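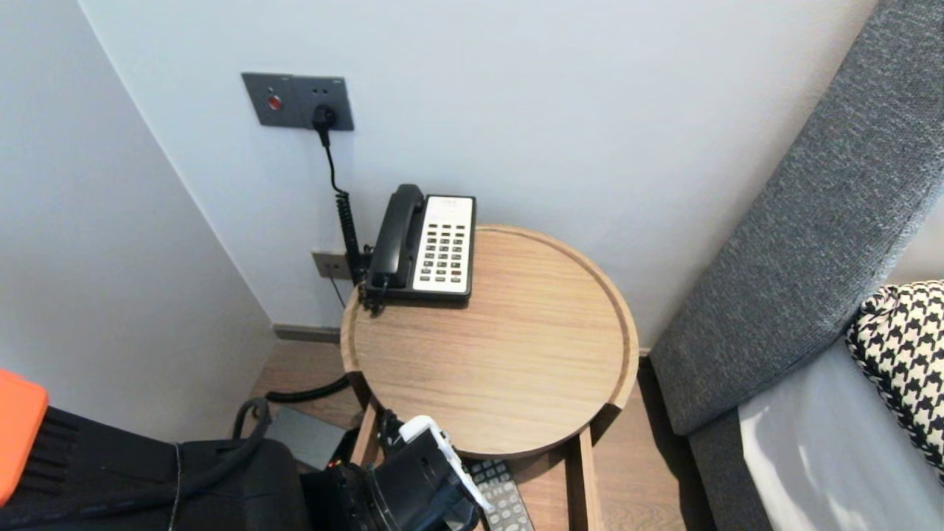 Kamel will not plan a final approach to the desk phone. It plans the first part of the reach without complaint, brings the gripper up toward the front of the side table, and then returns GOAL_IN_COLLISION until the retry limit puts everyone out of their misery. The goal is a pregrasp over the handset, which lies along the left side of the phone with nothing on top of it. According to the planner, it is underneath a table. I have looked at this table a fair amount today, and it is a small round one with a raised rim and a phone on it, and I am confident about which of the two is on top.

Opened by: Sherif Tawfik
Component: Kamel (motion planning), later moved to Bokley (scene perception)
Severity: Blocking, for me
Status: Resolved, with one leftover

Steps to reproduce
Start the stack with the living room profile. Load the handset goal. Press go. Wait.

Expected
A plan.

Got
392 rejected plans in one run, all with the same error. Log excerpt, with the repetition removed for your comfort:

kamel: goal received, target=handset_0
kamel: stage 1 ok
kamel: stage 2 rejected, GOAL_IN_COLLISION
kamel: stage 2 rejected, GOAL_IN_COLLISION
kamel: retry limit reached, giving up

The error does not name the object it is colliding with. There is a field for it. The field says "object".

Comment 1, Sherif Tawfik
First suspect was the cord. The coiled part hangs off the back of the table and there is a straight run up the wall to the plate, and thin black things are exactly where our depth goes strange. I assumed Bokley had turned the coils into a pillar and Kamel was declining to put a wrist through it.

Masked the cord out by hand. Same error. Put the cord back, with my apologies.

Comment 2, Sherif Tawfik
Second suspect was collision padding. Took it down in steps until it reached zero, which I would not do with the arm enabled and did not. Same error. At zero padding the goal is still inside something, so whatever it is inside of, it is properly inside.

Third suspect was the planner itself. Raised the sample budget from 1,000 to 2,000. It now takes twice as long to say no.

Comment 3, Asmaa Amrani
Please put the budget back. If the goal state is in collision, more samples won't help. You are giving it more ways to arrive at a place it can't be.

Can you open the run in Pilico and turn on the support surface layer? It's off by default. It's under View, then Debug, then a second Debug.

Comment 4, Sherif Tawfik
Budget is back at 1,000. Found the second Debug.

Well. The tabletop is drawn as a nice flat disc, right size, right place, and it is too high. The lower part of the phone is sunk into it like a car in a pond. The disc sits 12 mm above where the wood is.

Comment 5, Asmaa Amrani
Then it's the rim. Bokley fits the support surface in two passes. The first finds the plane, the second traces the outline and nudges the plane to agree with the outline. On a plain table the outline and the plane are at the same height, so the nudge does nothing and we all forgot it was there. On a table shaped like a tray, the outline is the top of the rim.

Once the plane is up there, the phone gets cropped where it meets the surface. The cropped phone has a different center. The grasp is computed from the center, so it comes out low, and the fingertips end up in the imaginary wood.

Comment 6, Sherif Tawfik
So the planner has been right all along and I owe it an apology as well. Moving this to Bokley.

Is there a switch for the second pass?

Comment 7, Asmaa Amrani
There is: refine_plane_from_outline. Set it to false in the living room profile. Don't change it in the base profile, the Clavthorpe shelf setup depends on it and I don't want to find out how.

Comment 8, Sherif Tawfik
Set to false, restarted Bokley. The restart matters. If you only reload the profile it reports the new value and carries on using the old one, and I lost a coffee's worth of time to that.

Plane now lies on the wood. Phone is whole. Stage 2 planned on the first attempt in simulation against the recorded scene. I have not run it on the arm yet.

Comment 9, Sherif Tawfik
New problem, or an old one that was waiting its turn. With the phone whole, Bokley now reports two handsets. handset_0 is the handset. handset_1 is the remote control on the floor, just below the front of the table. Gray, long, rows of dark buttons, so I can see how it got there, but the two are not close in height and only one of them is on a phone.

Kamel picks the target with the lowest planning cost. Guess which one that is.

Comment 10, Asmaa Amrani
The height check for handsets uses the support surface, and you get a free pass if no surface is found under the object. Floor counts as no surface. That's a real bug and it's mine. Workaround until I patch it: give the goal a parent, parent=phone_0, and anything not attached to a phone is dropped.

Comment 11, Sherif Tawfik
Parent added. One handset reported. The remote has gone back to being "unknown, small", where I think it will be happier.

Comment 12, Asmaa Amrani
Patch for the plane fit is up for review, 9th September. The second pass now compares the outline height with the points inside it and leaves the plane alone if they disagree. I added Sherif's recording as a regression test. It's called tray_table. Floor handling gets its own ticket.

Also made the collision error print the object's name.

Comment 13, Sherif Tawfik
Reviewed and approved. Pulled the branch, turned refine_plane_from_outline back on, ran against the recording: plane on the wood, stage 2 plans. I then broke it on purpose by forcing the old height, and the log said GOAL_IN_COLLISION (support_surface_0). I would have paid money for those brackets this morning.

Closing. Arm test goes in the floor handling ticket, and please leave parent=phone_0 in the goal file until that one is closed too.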